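Waltska City Police, Friday, September 26, 2025: The department has received notice of a march planned for Saturday from Kundell Square to the county courthouse. A permit has been issued to the organizers.

Dirkia Avenue will be closed to traffic from 10 a.m. Officers will be posted at each crossing along the route.

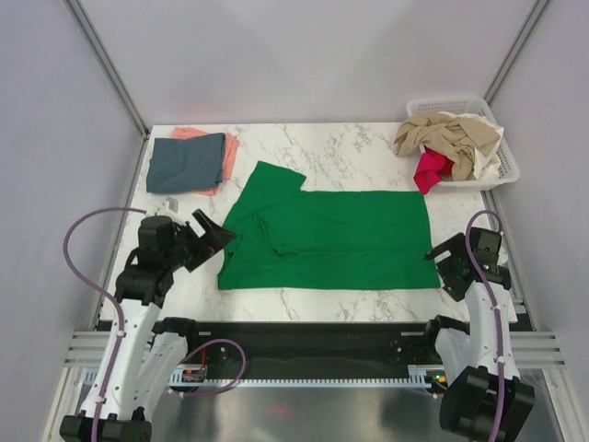
Bus routes 163 and 293 will detour by way of Srivastava Street until the avenue reopens.

Questions about the closure may be directed to Lt. Khairul Latuheru, Public Information Office, extension 840.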